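# Kollano practice package: two stars, and I was in a good mood

I have spent 27 evenings with the Kollano, which is sold as a way to teach a robot arm your chores in simulation before you pay for the arm. The license is $416. The arm, should you ever feel ready for one, is another $1754, and that's where Stallidano makes its money.

Setup went fine. The room editor is pleasant, the physics is decent, and my old desktop ran it with only a little wheezing.

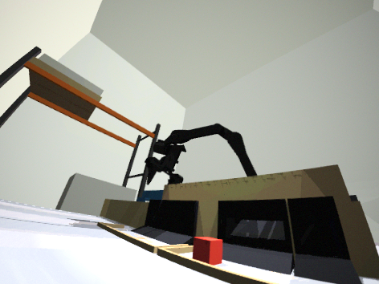
My standards for housework are low. I want something that picks things up off the floor and puts them somewhere else, which is most of what I do on a Saturday. The practice task is gentler than that: one red cube, plain on every side, and a black arm that has to come down from behind a big tan cabinet-like structure to get it. My own floor has socks on it. Socks fold, hide under things and come in odd numbers, and there is no sock in the object library.

After 546 attempts my best setup could fetch the cube most of the time. Then I moved it closer to a wall and we were back to poking. Kálmán Bodnár, who packs orders at Howlader, tried the shelf-stocking lesson and said he'd finish the shift before it finished a box.

Iwona Jasińska prefers the Nimano kit – fewer rooms, better grip settings – and I think she's right.

Buy it if you like tinkering. For chores, keep the broom. The manual is good, though the index stops at R.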